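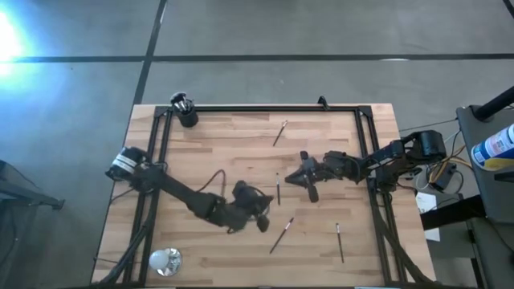
Butcher block, mostly pale strips with darker ones mixed in.

Search this diary
Enter keywords Go

Tuesday, May 15, 2018

The man from Skirnia came to test the water. He was twenty minutes late and very pleasant, and I have been suspicious of him all day for both.

I should write down how it happened before I start remembering it in my own favor. A card came through the door in the first week of the month saying that homes in the Briltby area "may be eligible" for a free water analysis. I put it in the recycling. A second card came saying my analysis was still unclaimed. I put that one on the fridge, I don't know why, and then last Thursday a woman called and asked if mornings or afternoons were better, and I said mornings. So I have no one to blame. I said mornings like a person ordering eggs.

He set up at the kitchen counter with a little case of bottles and droppers. First he filled a clear tube from the tap and counted drops into it until it changed color. Then he did the same with a bottle of water he'd brought with him, which changed color after one drop. He held them side by side against the window and didn't say anything for a bit. It was well done. I have sat through plays with worse timing.

Then he said the number, 217, and wrote it on his pad and underlined it.

I asked 217 what. He said parts per million. I asked if that was a lot. He said it was classed as very hard. I asked who classed it. He said it was the standard scale. I said all right, but is it bad for me, and he said, and I'm writing it down as near as I can, "I'm not allowed to tell you it's bad for you." He said it with a lot of sadness, as though somebody upstairs had forbidden him to warn me. I thought about that sentence while I did the dishes tonight. He wasn't allowed to tell me it was bad for me for the simple reason that as far as I can find out, it isn't. Hard water is calcium and magnesium, and I take a pill every morning with calcium in it that I pay for.

Next was the soap. He had me wash one hand with tap water and the other with his water, and asked which felt cleaner. The one with his water felt slippery. I told him so. He said that was my natural oils. I said it felt like soap I hadn't managed to rinse off. He laughed and wrote something down.

Then the money. The system is a tank that sits in the basement and a second tank for salt, and you can pay for it all at once, which nobody is meant to do, or you can pay $50 a month, and he never did get as far as telling me how many months. I asked. He turned the page. I asked again and he said most families see it pay for itself. Pay for itself out of what? Out of soap, he said. Less soap, less detergent, longer life for the water heater, fewer repairs. I don't spend $50 a month on soap. I doubt a car wash spends it, not a small one.

The water heater is the only part that bothered me, so after he left (I told him I'd think about it, and he left me a folder) I called Panasiuk, who put the heater in. The fellow who answered the phone said yes, scale builds up in the bottom, and you ought to flush it once a year, and had I been flushing it? I had not been flushing it. He said it was a hose and a bucket job and he could talk me through it or send someone. He didn't try to sell me anything, and I noticed I believed him completely, and then I noticed that was no better a reason than the other one. A man who doesn't sell you anything on the phone may be lazy. Still, a hose and a bucket. I have a hose and a bucket.

I spent too much of the afternoon reading. The trouble with reading about water is that everyone who writes about it is either selling a tank or selling a grudge. One page told me softened water was stripping the minerals out of my bones. Another said hard water was giving me eczema. I don't have eczema. I looked at my elbows anyway. A third page had a long list of signs that your water is "hurting your home," and the signs were spots on glasses, stiff towels, dull hair, and a ring around the tub. I have all of those. I had all of them in the apartment too, and the water there came out of a different lake. My towels are stiff from hanging on the line. My hair is dull at the age hair gets dull.

What I did find that seemed solid was the town's own water report, which they mail out and which I've never read past the cover. It's a dull thing, all columns, and I liked it better than anything else I read today. No one in it is sad for me. It says where the water comes from (wells, mostly, and it comes up through limestone) and it gives the hardness as a range, and my number sits inside the range. So the man's drops were honest. I'll give him that. I had half hoped they weren't. It would have been easier to throw the folder out.

It's an odd way to be sold something, with a true number. I'm used to the other kind. When the windows people came in September they told me I was losing a third of my heat through the glass, and I could tell right away it was nonsense from how round it was. But 217 sounded like something a person had measured, and he had, right in front of me, and I still don't think it means what the underline was meant to make it mean. All it says is that there is rock under Briltby. I knew that from trying to plant a pear tree.

And I should be fair and put down the pitcher. Two years ago I bought a Polelano filter pitcher with no salesman in the room at all. I picked it off a shelf. I told myself the water tasted of the pool. I've been buying cartridges for it ever since, $27 for a pack of 3, and the little light on the lid tells me when to change them. It goes red on a schedule. I know it's a schedule and not a test, as I went away for most of last summer and came home to a red light on a pitcher that had been sitting dry in the cupboard. I changed the cartridge. I stood there knowing it and I changed it.

So tonight I tried it out. I poured a glass from the tap and a glass from the pitcher, both cold from the fridge, and shut my eyes and moved them around until I'd lost track, and drank. I guessed wrong. I did it again and guessed right. A third time I couldn't say, and a fourth I didn't do, being full of water. It isn't science. If the man had been here he'd have said I needed a clean palate, or a better pitcher.

I'm going to let the pitcher run out and not buy the next pack, and see if I notice. I'll write it down here if I do. My guess is I'll notice in August when the tap comes out warm, and blame the wrong thing.

The kettle is another matter. I looked in the kettle. There's a crust in there like the inside of a cave, and bits of it come off in the tea if you pour to the end. I've been leaving the last inch for years without asking myself why. White vinegar and water, boil, let it sit, rinse, boil again, rinse again. I've got it sitting now and the whole downstairs smells like a pickle jar. If this works I'll have solved one of the four problems in the folder for the price of a cup of vinegar, and if it doesn't I'll have sour tea on top of everything.

He's supposed to call on Friday to "see where I am with it." I've been practicing what to say. I had a good long speech about limestone while I was sweeping, and I know perfectly well that when the phone rings I'll be polite and say I'm still thinking, and he'll say take your time, and then there will be another card. I'd like just once to say no thank you in the first sentence. I did it to the magazine people and they never called back, so it can be done.

Other things. The library book is due and I haven't started it. Rain on and off, not enough to fill the barrel. Rainwater is soft, by the way, that was in the folder too, on a page with a picture of a leaf. It doesn't mention that it's free.

Need: vinegar (used the last), a washer for the hose end, stamps. Call Panasiuk back and ask which valve gets turned off first, the gas or the cold side. I wrote it on the back of the Skirnia folder and can't read my own writing.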